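4. Seating the bin and checking cable slack

Do this section after the arm is homed and before you load a pick program. I run it on our Costache cell every time the bin has been off the table, even if it only came off for a wipe-down.

1. Put the cell in manual mode and park the arm above the bin.

2. Set the bin back in its spot and push it up snug. Clamp the rim hand-tight, then give it one more small squeeze. I used to crank it hard and ended up bending a rim, so please don't!

3. Put in a few mixed items, whatever is on the shelf. Shiny ones are good, and so is anything tall that leans.
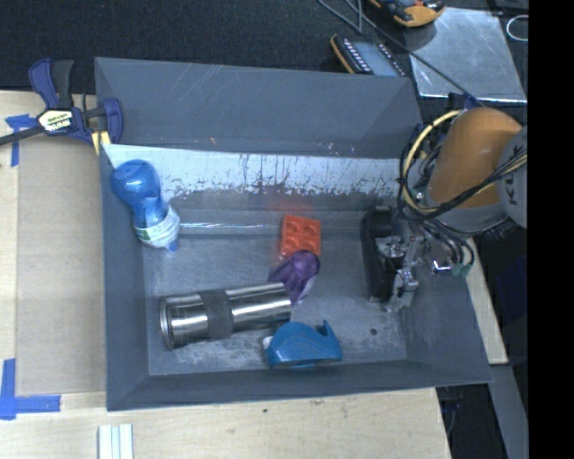 4. Jog the arm down toward the floor of the bin at slow speed, stopping 14 mm short. Watch the cable loop the whole way (I mean the loop, not the fingers, which is where everybody looks).

5. Turn the wrist to both ends of its travel. If the cable pulls tight or rubs the rim, back out, loosen the 2 upper ties and feed in a bit more slack.

Caution: keep your hands out of the bin while the drives are on, even at slow speed.

Note: scratches on the bin floor don't bother the pick software. A new dent does, so redo the floor scan from section 3 if you find one.

6. Save the height offset under Tustidora > Bin and write it in the log.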